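Ticket: Pukari label printer, blank line down every label
Opened by: Fatima Oyelaran
Assigned to: Effie Skinner
Status: Waiting for customer

28th July, Fatima Oyelaran
Good morning. Our label printer in the packing room prints a white line from top to bottom of each label, near the left side. The line crosses the barcode and the scanner refuses it. I already changed the roll and restarted the printer, but the line stays in the same place. We must send 300 parcels this week, so I would be thankful for a quick answer.
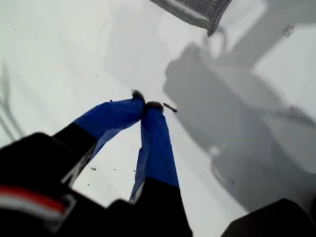 The printer is connected by cable to the computer of Jummai Danladi. She printed also from her own account, with the same result. The driver is the one from your Kolurell download page.

Effie Skinner
Thanks, Fatima. Please print the self-test: hold the feed button until the light blinks 2 times, then let go. Does the line show there too? What darkness is set in the driver?

Fatima Oyelaran
Yes, the line is also on the self-test. Darkness was 22. I raised it and the text became too thick, but the line did not go away, so I put it back.

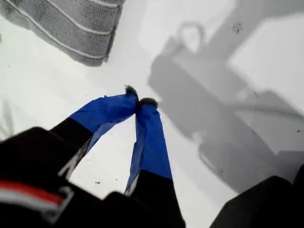 Blue tape on both fingers, white surface behind.

Effie Skinner
Then it is not the driver. Switch off, unplug, wait until the print head is cool, and wipe it along its full length with a lint-free swab and 90 percent alcohol. Let it dry before you close the cover. Please do not use anything sharp.

Fatima Oyelaran
I cleaned it as you wrote. There was some glue from the old labels on the head, on the left. The line is now thinner, but it is still there.
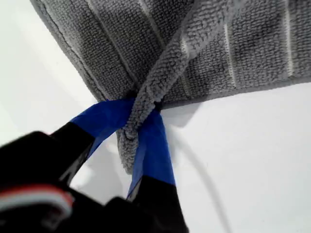
I let the head dry for about ten minutes before each test. Morenike Adebisi asks if we can move the barcode to the right in the template until this is solved. We tried it with one label and the scanner reads it.

Effie Skinner
Yes, that is fine for now. Please clean once more, and if the line remains, send me the serial number from under the cover. I will order a new head.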